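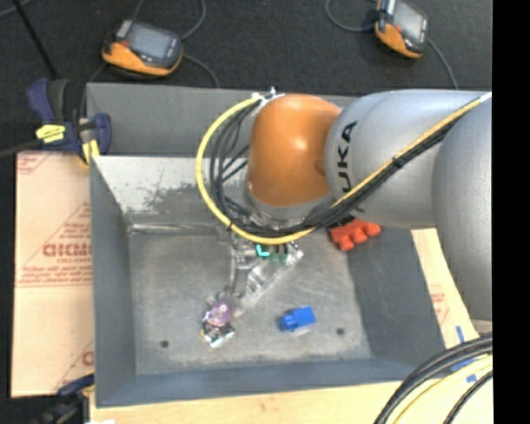

De: Kári Kárason
Fecha: 07/11/2020
Asunto: Re: [Esero] Bandeja gris, contenido y medidas

> ¿Los juguetes van sueltos en la bandeja o con separadores?
> ¿Hay que repintar la chapa antes de usarla?

Sueltos. El camión azul pequeño, la pieza rojo anaranjada con bultos y el juguete de la esfera morada van directamente sobre el fondo, sin espuma.

No repintaría. La pared trasera tiene rozaduras y una mancha oscura en la parte alta, pero la chapa está plana. Con las paredes inclinadas, los separadores de Merkell no asientan: son rectos y dejan 2 cm de holgura por lado.

Medidas interiores del fondo: 70 x 111 cm. Si alguien pide otra a Turunen, que indique estas y no las del borde superior.

El inventario revisado lo subo en diciembre.

Kári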